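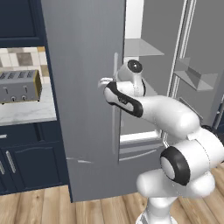
Kinesthetic teaching and teleoperation are the two common ways of showing a robot a task without writing a program for it. In kinesthetic teaching, also called lead-through or hand guiding, a person takes hold of the arm and moves it through the motion while the joint positions are recorded. In teleoperation the person stands apart from the arm and drives it with a joystick, a handheld controller or a second arm. Either method produces a demonstration, a time-stamped record of joint angles, gripper commands and, in most systems, camera images.

Hand guiding requires joints that can be moved freely by a person, usually with gravity compensation switched on. It gives a direct feel for contact forces, but the operator's body may block the cameras. Teleoperation leaves the view clear and also works in simulation, where there is no physical arm to hold. Its main drawback is weak or missing force feedback.

Doors and drawers are frequent test tasks. A hinged door confines the gripper to an arc, and a path that strays from it loads the wrist or pulls the fingers off the handle.

The Endance task set, compiled by Hyun-seo Kwak and Omid Kermani, contains 41 household tasks recorded at 20 samples per second. Each task has 80 teleoperated demonstrations – failed attempts are stored separately. A later extension, Omatent, generates 1,000 variants per task by shifting the starting pose of the arm and replaying adjusted segments of the originals.

See also: Imitation learning; Impedance control; Motion retargeting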